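Bin notes, part two. Part one was about lids. This one is about wear in divided bins, the big gray kind that sits on a bench and holds whatever is waiting to be sorted.

1/ Mine has two compartments split lengthwise, one narrower, one wider. I bought it from Skaritz in July. The catalog listed it with a 39 liter total, which I have not checked and don't plan to.

2/ Everyone drops things in the wide side. It is the closer one. So the wide side ages and the narrow side stays close to new. If yours can be turned around on the bench, turn it around once a season.

3/ Floor first. Fine curved scratches are surface wear and I leave them alone. Run a fingernail across. If the nail catches, that one gets 30 seconds with a gray abrasive pad, then a damp cloth.

4/ Do not chase the shine. The rubbed spots in the middle of a floor come back within weeks – I logged it on the old Aveck bin and gave up after the third round.

5/ The divider takes more abuse than the floor. A sloped one gets hit on the way in and dragged against on the way out. Chips along the upper part, a ragged dark patch lower down. Cosmetic until the panel flexes.

6/ Flex test: press the middle with a thumb. A little give is fine. If it clicks, the foot has let go.

7/ For the foot I run one narrow strip of clear tape along the seam. Voyle makes a decent one. Degrease first, lay it in a single pass, press it down with a spoon handle. Wide tape lifts at the edges and collects grit.
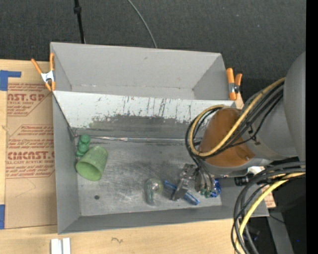 8/ Light plastic items are the easy load. A cup on its side weighs nothing and won't mark anything. What scratches is grit stuck to the bottom of things, so wipe the bottoms before they go in.

9/ Clear and translucent pieces are the ones I miss when emptying. Against scuffed gray they mostly show up as a reflection. Tilt your head, or move the lamp, before you call the bin done.

10/ Someone asked about liners. I tried a Carar mat, cut to size. It curled at the corners and small parts went under it. Back to bare floor.

11/ Next part is rims and how to get old label glue off them. I need to finish the solvent tests first.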